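Helville toy library gets its back room, opening set for this month

4 June 2025

The toy library on the old Brasura site in Helville has a back room at last, and a white table to go in it, and shelves. Doors open to families later this month. Exact date still to be confirmed, keep an eye on the noticeboard.

Room was used for storage until March. Since then it's been cleared, painted and rewired, total bill 4000, of which 2000 came from the spring sale and the rest from Tondetti, the hardware store on the corner. Table and shelf unit were donated by Younis, the office clearance people, who had them sitting in a warehouse.

Zineb Tazi runs the library and was in there with a bucket when we called by. "We had everything in the hallway. Boxes on boxes. Parents climbing over each other to bring back a puzzle," she said. "Now there's a place to put things down and look at them."

The plan is simple enough. Returned toys go on the table, get checked over, get wiped, then go back out. Play food is first in line as it's the most borrowed thing they own and comes back the stickiest.
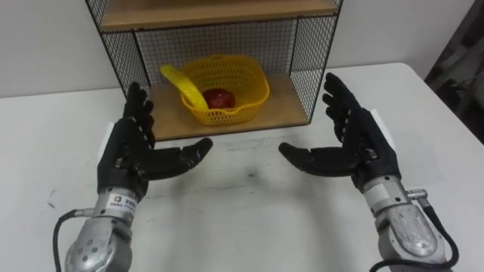
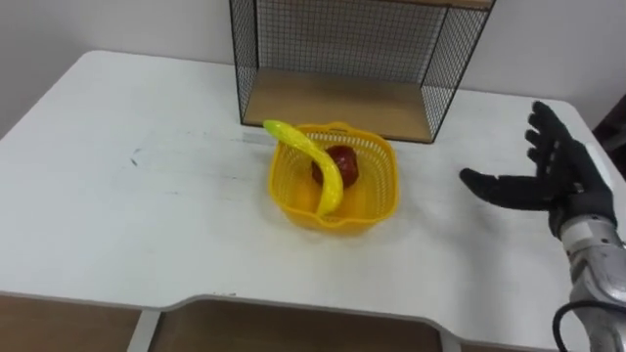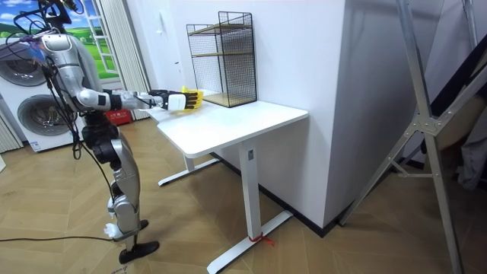

White table and black mesh shelf unit in the back room.

Play food goes out in sets, a basket and whatever belongs with it, and the trouble has always been the sets coming home short. Hajar Morsy, who looks after the loans book, reckons the toy fruit is the worst for it. Bananas especially. "They go under the car seat and that's the last we see of them till summer," she said.

From now on each set will have a card with a drawing of what should be in it, so kids can help check. Cards are being drawn by Radwa Saber, she did the animal mural in the front room too.

Not everyone is sold on the shelving. Nabil Karaki, whose two boys are regulars, would of liked closed cupboards. He thinks open mesh is going to collect dust and that small pieces will get poked through it. Tazi says she wants children to see what's on offer without having to ask, and anything tiny will stay in tubs at the front desk anyway. They'll try it until the fall and see.

The table top has a few scuffs and light gray marks on it. There was talk of covering it but that's been dropped for now, costs money and it would only get marked again. Wipes down fine, according to Tazi.

Membership now stands at 200 families, up a good bit on last year. Annual fee stays at 12 and covers two loans at a time. Late returns are not fined but you will get a call from Hajar.

Still wanted: play food sets in decent shape, wooden puzzles with all the peices, and anything for under twos. No soft toys please, they can't be cleaned properly there. No batteries either, or at least take them out first. Bring donations to the front desk, not the side door. The side door sticks and things left outside it get rained on.

Also wanted, somebody to cover the desk over lunch once the back room is running. Relu Marinescu has been doing it on his own and would like to eat a sandwich sitting down. Training takes an hour. Put your name on the sheet by the coat hooks or speak to Relu.

Parking is behind the building as before. Strollers can come in through the front, the ramp has been fixed.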